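Keeping Old Movie Posters, Programs and Ticket Stubs at Home

By Geeta Bansal
Updated Jun 22, 2021

Most of the movie paper people own was never meant to last. Posters were printed to hang in a lobby for a week, programs were sold to be read on the train home, and ticket stubs were supposed to go in the trash. The paper is usually cheap and acidic, and it gets brown and brittle whatever you do. What you can do is slow it down, and most of that costs very little.

Before you start

Clear a table and wipe it down, then let it dry. Put a clean cotton sheet over it. Wash your hands and dry them well. Cotton gloves are fine for glossy stills, where fingerprints show, but for thin paper bare clean hands are better. You can feel a tear starting with your fingers and you can't through a glove.

No drinks on the table. No ballpoint pens either. If you need to make notes, use a soft pencil.

Unrolling a poster

A poster that has been in a tube for years will fight you. Don't bend it back against the roll. Unroll it a little at a time, face down on the sheet, and put something smooth and flat on each corner as you go. I use small cloth bags filled with dry rice, sewn shut. Books work, but the covers can leave color behind, so put a sheet of white paper under them.

Leave it for two days. If it still curls, leave it longer. In a very dry house it may help to wait for a rainy week. Do not iron it, and do not steam it over a kettle, even if you have read that you can. Old inks, red especially, can run.

Folded posters are normal. A lot of them were mailed to theaters folded, and collectors expect the creases. Open the poster, lay it flat and store it that way if you have the room. If you don't, fold it again along the same lines and no new ones.

Cleaning

Loose dust comes off with a wide, soft brush. A new makeup brush is good. Work from the middle out. For gray smudges in the margins, use a grated vinyl eraser: sprinkle the crumbs, roll them around gently under your fingertips, then brush them away. Stay off the printed parts, and off any pencil writing on the back. Theater managers often wrote dates and reel notes there, and those are worth keeping.

Check for what you can't see straight on. Turn off the ceiling light and hold a light low at the side of the table, so it shines across the paper. Dents, lifted flakes and old repairs will all throw a shadow.
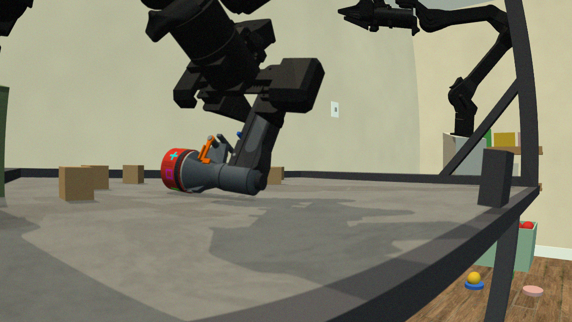
Red cap at one end, gray handle at the other.

Go over the front and then the back, and mark what you find on a rough pencil sketch of the poster. It saves looking twice.

Tape

Old tape is the most common problem. If it has dried out and is falling off, lift it away and throw it out. If it is still stuck, leave it alone. Pulling takes the top layer of the paper with it, and lighter fluid, which used to be recommended everywhere, can spread the stain. A paper conservator can deal with it if the piece matters to you.

Never put new household tape on anything, including the kind sold as invisible. For a tear in the margin, use a strip of thin Japanese paper and wheat starch paste on the back. Practice on junk mail first. My first four repairs looked terrible.

Stubs and programs

Ticket stubs do well in the pocket pages made for coin or stamp collections. Make sure the plastic is polyester or polypropylene. If a page smells like a new shower curtain, it is probably vinyl, and vinyl will go sticky and pull the print off over time.

Don't glue stubs into an album. If they are already glued in, leave the page whole and slip the entire page into a sleeve.

Programs with staples need a look once a year. Rusty staples stain outward in a ring. To remove one, open the program to the middle, bend the legs up with a thin dull blade (a butter knife is too thick, a palette knife is about right) and push the staple out through the back. You can tie the fold with plain cotton thread through the same holes.

Newspaper clippings should be kept apart from everything else. They are the worst paper in the box and will brown whatever they touch. Photocopy them onto acid-free paper, keep the copy with the program and put the original in its own folder.

Boxes and where to put them

Use an acid-free box a bit bigger than the largest thing in it. Don't pack it tight, and don't leave it so empty that things slump and curl. Fill the gap with crumpled acid-free tissue.

A bedroom closet on an inside wall is usually the best spot in the house. Attics get too hot. Basements are damp, and when a pipe goes that's where the water ends up. Keep the box at least 2 inches off the floor wherever it is. Mothballs don't belong in there, and neither do rubber bands or paper clips.

Silverfish like paper paste and they like the dark. Sticky traps on the closet floor will tell you if you have them. I change mine every March.

Framing

If you want a poster on the wall, ask for an acid-free mat and a UV-filtering sheet in front. The mat keeps the poster from touching the glazing, which matters more than people think, as damp paper will stick to it. Acrylic is lighter than glass and safer on a large piece, but don't use it over pastel or anything flaking, because static can lift the color.

Hang it out of direct sun and not over a radiator or a fireplace. Reds and yellows fade first. Swapping the poster out for part of the year helps a great deal. A good color copy is fine for a sunny hallway, and from across the room it will look the same.

Write it down

Keep a plain list with the title, the size, where you got it and what shape it's in. Take a picture of the front and back of each item. For insurance, anything you think is worth more than $100 should be on the list with a receipt if you have one. Store a copy of the list somewhere other than in the box.

Label the outside of the box in pencil, on the short end, so you can read it without pulling it off the shelf.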